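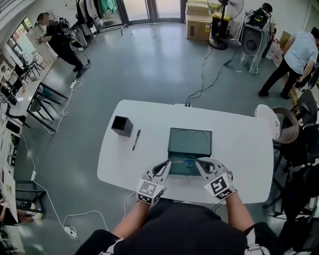 About Ninstead

Ninstead writes the software that sits between a recorded demonstration and a robot that can do something useful with it. We don't build arms. We tried once, and the result is now a very heavy coat hook.

The company began with two people, a shared desk and a firm belief that replaying a grasp on different hardware would take a fortnight. We are still working on it, with better tools and a more cautious attitude to fortnights.

What we make

Stiser is our pose tracker. It reads fiducial markers on hand-held grippers and works out where each one was, and which way it was facing, at every moment of a recording. It copes fairly well with glare off glossy floors and very badly with a thumb over the marker.

Gudeta is the planner. You give it tracked demonstrations and the dimensions of your arm, and it looks for a path the joints can manage without going through the table. Early versions treated the table as a suggestion. The current release runs 1,821 regression tests before it leaves the building, and 156 of them are, in one form or another, about scissors.

Utness is the viewer, started as a weekend favour and now the thing customers write to us about most. It lets you scrub through a session, colour the trajectories by speed and flag the bits you'd like to pretend didn't happen.

How we work

Everyone here does a shift at the tables, including the people who write the invoices. An engineer who has spent a morning lowering two grippers into an open box, over and over, has stronger opinions about error messages by lunch. We count this as training.

We publish our file formats, answer our own support mail and keep old versions available for labs that have got something working and would prefer not to touch it again. Fair enough, too.

Working with us

Most customers start with a pilot of 100 demonstrations on a task of their choosing. Please choose something other than folding a fitted sheet. We're good, but we have our dignity.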